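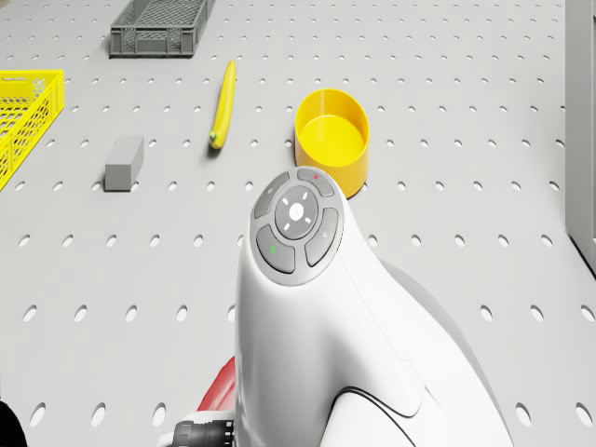 Dec 18, 2018

Teleop notes, part two of the Cutonora work. We finished the banana-to-bowl set in simulation: 318 demonstrations, all by remote control, one operator per session.

Every episode is the same task. Pick up the banana, put it in the yellow bowl, back off. The gray block and the crates are distractors. The operator never touches them and the policy shouldn't either.

Input is a 6-axis mouse through the Lusimo bridge. We tried a gamepad in March. It was fine for moving the arm in straight lines and bad for wrist rotation, so the grasps all came in at the same angle.

Control lag matters more than render quality. Over 78 ms, operators start to move and wait, move and wait. The policy then learns the waiting.

We trim pauses longer than 2 seconds before training – but only if the gripper state doesn't change during the pause. The first version of the script skipped that check and cut out grasps.

Hand guiding comes next, on the real arm at Cereck. Force readings are the open question, as the operator's push shows up in the joint torques. Boström has a filter for this that we haven't tested.

Start poses are randomized for the banana and the bowl. Block pose is fixed for now. That changes in the next set.

Logs are written at 5 Hz for review and at full rate for training. Please stop training on the review logs.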